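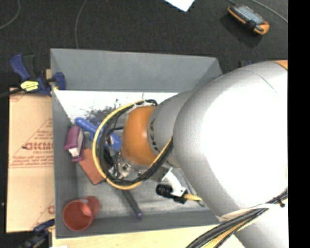
*The arm over its bin at Nerov, with a red cup, a blue plastic thing and a few other odds and ends waiting inside.*

12/23/24 - I stopped by the Nerov lab this week to see how the Gounder project is coming along, and the answer is 1,254 grabs and counting! Gounder is their attempt to get an arm to pick up stuff it has never met before, and the way you get there is by piling up examples. Lots of them, good and bad.

Meenakshi Mudaliar runs the sessions. She tips a handful of small objects into the gray bin, starts the script, and the arm goes in for one try after another while the log fills up. Every so often she stirs everything around by hand and starts over. "I used to throw out the misses," she told me. "Now I'm kind of fond of them." The misses get a label too, and of the grabs so far, 900 have been checked by a person.

I asked about the clamps on the bin. Mohandas Chacko laughed and said that back in April the arm shoved the whole thing sideways in the middle of a run, and they lost an afternoon of data to it. So, clamps.

Next up is a second set of objects, softer ones this time (think sponges and socks), and Mohandas wants another 690 grabs with those before anybody retrains the model. They're hoping to share the whole collection with the folks at Umeo in the spring. I've already asked if I can come back and do some of the stirring.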